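Nurmi Folding and Sorting Cell: Set-Up and Operator Guide
Section 4. Working Alongside the Cell
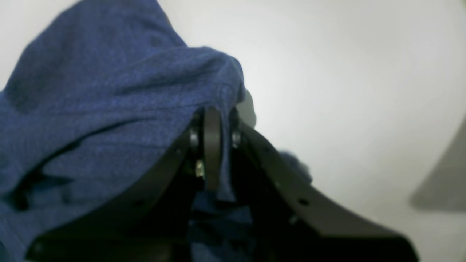

Page 2

4.1 Who this section is for

This section is for laundry operators, shift leads and the maintenance group at sites where a Nurmi cell has been added to an existing folding line. It covers the daily start, the hand-off between the operator and the arm, cloth picks, and the changes to work assignments that come with the cell. Installation and wiring are covered in Section 2. Network setup is in Section 3.

Read Section 1, Safety, before you enter the marked floor area for the first time.

4.2 What changes at the line

Before the cell is installed, a folding station usually has one person who pulls items from the cart, separates them, checks them and folds them. With the cell running, the arm does the pulling and separating. The operator does the checking, handles rejects and keeps the cart supplied.

Operators should expect the following differences during a shift:

Less reaching into deep carts.
More standing in one place, mostly at the inspection table.
Short interruptions when the arm asks for help with a pick.
A fixed cart position. The cart can no longer be pulled closer or turned to suit the person working.

The site should provide an anti-fatigue mat at the inspection table and should rotate operators between the cell and the manual stations. Rotation every two hours is the default in the Jendau scheduling screen. Shift leads can shorten this interval but cannot turn it off.

Note: Rates on the manual stations should not be compared with the rate of the cell. The counts are taken at different points in the work and do not measure the same thing.

4.3 Daily start

1. Walk the marked floor area. Remove loose items, hangers and carts that do not belong to the cell.

2. Check that the work surface under the arm is clear and dry. Wipe it with a lint-free cloth if needed. Do not use wax or polish.

3. Look at both gripper fingers from the front and from the side. They must open evenly. Remove lint from the hinge with the soft brush supplied. Do not use compressed air.

4. Check the pivot bolts by hand. If a bolt turns, lock out the cell and call maintenance. Do not tighten it yourself.

5. Check the wrist camera window for smears. A smeared window is the most frequent cause of missed picks at the start of a shift.

6. Close the gate and press RESET on the Flusari panel. The lamp changes from amber to white.

7. Log in with your own badge. The cell records help requests by badge so that rotation can be scheduled. It does not record speed by badge.

8. Select the item type. If the load is mixed, select MIXED and go to 4.5.

9. Press START. The arm moves to the home position at low speed and waits there until the first cart is confirmed.

CAUTION: The arm can move without warning when the lamp is white. Keep hands, sleeves, lanyards and headphone cords outside the gate.

4.4 Cloth picks and hand-off

Soft goods do not keep their shape when lifted. A towel or a piece of fleece may bunch over the top of the fingers, as the blue cloth does at the head of this section, and cover part of the hinge. A covered hinge does not in itself mean a fault. The cell judges the pick by the load reading and the finger gap.

If the pick is accepted, the arm carries the item to the inspection table and releases it inside the yellow border. Wait until the arm has left the border before you reach for the item.

If the pick is not accepted, the arm lowers the item, opens and tries again. After the second failed try it stops and the panel shows HELP: PICK.

To clear HELP: PICK

1. Press HOLD. Wait for the lamp to turn amber.

2. Open the gate.

3. Look for cloth between the fingers, over the hinge and behind the fingers.

4. If the item is loose, lift it away and lay it on the inspection table.

5. If the item is held, support its weight with one hand and press RELEASE on the wrist with the other. The fingers open slowly.

6. Draw the cloth out in the direction of the fingertips. Do not pull it across the hinge. Threads can catch on the bolt heads.

7. Check for loose threads left on the gripper and remove them.

8. Close the gate, press RESET, then press START.

CAUTION: Never cut cloth out of the gripper while the cell is powered. If the item cannot be freed by hand, lock out the cell as described in Section 1 and call maintenance.

Note: Dark cloth in shadow can be hard to tell apart from the black finger plates on the panel view. Check the gripper directly before you restart.

4.5 Mixed loads

In MIXED mode the arm picks whatever lies on top and the operator sorts at the table. This mode gives more help requests than single-item mode and should not be assigned to someone on their first shift at the cell.

Remove the following from the cart before confirming it:

Items with drawstrings or long straps.
Fitted sheets that are knotted around other items.
Anything weighing more than 800 grams. The arm will attempt the pick, but the load limit will stop it partway and the item must be cleared by hand.
Items with pins, badges or name clips attached.

Items under 200 grams, such as face cloths, may be picked in pairs. Separate them at the table and count each one as its own item.

4.6 Staffing and training

Duvine recommends that each shift have at least 2 people trained on the cell, so that breaks can be taken without stopping it. Training consists of this section, Section 1 and one supervised shift.

Operators moved from manual folding keep their quality check duties. The cell does not detect stains, holes or odor, and it cannot be set to do so. Give operators authority to press HOLD at any time without asking the shift lead. Hold time is logged as line time and is not charged to the person at the table.

Post the rotation plan next to the Flusari panel before the shift starts. If the plan changes during the shift, update the Jendau screen as well as the posted copy.

4.7 End of shift

1. Let the arm finish the item it is carrying.

2. Press STOP. The arm returns to the home position and opens the fingers.

3. Wait for the lamp to go out, then open the gate.

4. Brush lint from the hinge and the inner faces of the fingers.

5. Empty the lint tray under the work surface.

6. Write any repeated help requests in the shift log, with the item type and the code shown.

7. Read the cycle counter. If it is above 2,759, tell maintenance that the finger inspection in Section 6 is due. Maintenance resets the counter after the inspection.

8. Log out with your badge.

Note: Do not leave cloth in the gripper overnight. Steady pressure can mark knit fabrics and gives a false load reading at the next start.

Continue to Section 5, Panel Messages.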